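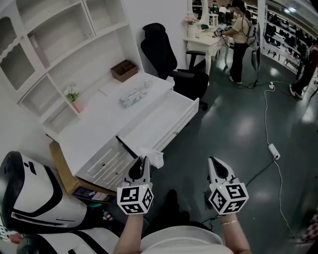 *Drawer open, grippers out, wipes within reach.*

My budget for grippers this June is 2,000 dollars, and the Fidmont quote for a pair came to 1,705. Great, I thought, until I priced cables!
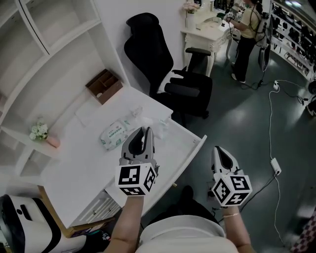
Before you order anything, write down every job you want done and tape it up over the bench (mine has 4 lines, all drawers and desktops). Then price the boring stuff. A power strip on the floor with a white cable running off to an adapter is fine for an afternoon, but for daily use I'd put money into floor covers and a longer lead.

Van Beek sells spare fingertips in packs of 2, so add a pack now and save yourself the second shipping charge.
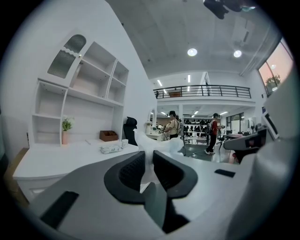 Ask about returns on those too, and get the answer in writing. Kistska wanted a restocking fee that nearly ate my cable money.
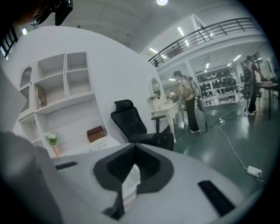

*Black office chair, vanity desk and white cables across a glossy floor.*

Leave whatever's left unspent for a month.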